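Carpet cleaning "protection" add-on, worth it?

Forum > Home & Living > Floors and Carpets

mossgate_14
Posted 6 Jun 2025
We're moving into a rental with beige carpet in every room except the kitchen and bath. The landlord uses an outfit called Arberg for cleaning and they've offered us a stain protection treatment at move-in for $300. They say it lasts two years and "repels all common household spills." The landlord isn't paying for it, we would be. Has anyone had this done and been able to tell the difference afterward?

tarn_hollow
Skip it. We paid for something similar in our last place and red wine went straight in like it always does. When I called, they told me heavy foot traffic wears it off. In a hallway. What did they think we were going to do in the hallway?

djmin
I'll disagree a little. I'm Jong-dae Min, I cleaned carpets for a living until my knees quit. The treatment itself can work if it goes on a clean, dry carpet and gets brushed in. The trouble is that plenty of crews spray it on right after extraction while everything is still damp, and then you've bought very expensive mist. Ask them how long they wait. If they can't tell you, there's your answer.

tarn_hollow
So it works when it's done right, and the customer has no way of telling if it was done right. Forgive me if I keep my money.

djmin
You can drip some water on it in a corner. If it beads, something is there.

tarn_hollow
Beads for how long though? Mine beaded on day one too.

mossgate_14
Okay, useful. I asked about drying time and the guy said "it's all one process." Not feeling great about that.

dalal_s
That would be a no from me. Also read what the guarantee covers. Mine (different company, Dralleo) ran to two pages and excluded coffee, pet accidents, mustard, anything with dye in it, and "liquids above room temperature." I'd love to know what was left. Milk, I suppose.

fennimore
You all are being pretty hard on it. We had Dralleo do the whole downstairs last October and I've been happy. Two kids, one dog, still looks decent.

dalal_s
Does it look decent because of the spray or because you clean up fast? Serious question. I never see anyone treat half a room and leave the other half alone.

fennimore
Fair, I can't prove it. We do clean up fast. I'd still do it again.

dalal_s
I did the half a room thing, by the way, with a store bottle of Misent that cost me $30. Left side sprayed, right side plain, same tea on both, blotted after five minutes. My husband couldn't tell me which was which and neither could I. One carpet and one brand of tea, so take it for what it's worth.
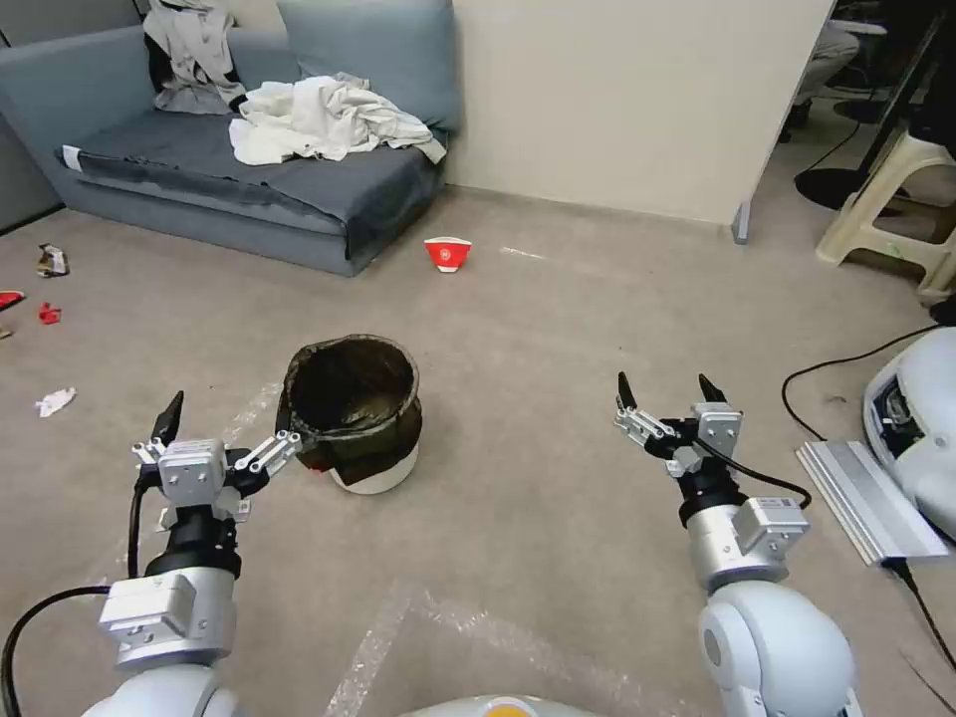
What did make a difference for me was dull stuff. Vacuum slowly, twice a week where people walk. White cotton rags for blotting, never the printed paper towels. Cold water first and then wait before you reach for any product, because half the marks I've had to deal with were old cleaner that was never rinsed out and kept grabbing dirt. And shoes off at the door if your household will put up with it. Mine mostly won't.

djmin
All of that is right. Leftover detergent was most of my callbacks.

tarn_hollow
Finally something we agree on.

mossgate_14
Thanks everybody. I'm going to turn down the treatment and take dated photos of every room before the furniture goes in. Should I tell the landlord in writing that I said no?

dalal_s
Yes, one short email. Ask for the age of the carpet in the same email. If it's already old they shouldn't be able to charge you for a new one, though plenty will try.

fennimore
A friend of mine got billed $497 for one bedroom that way. She asked for the original invoice and they dropped it to zero within a week.

mossgate_14
Email sent. He replied that the carpet is "fairly recent." I've asked for a year.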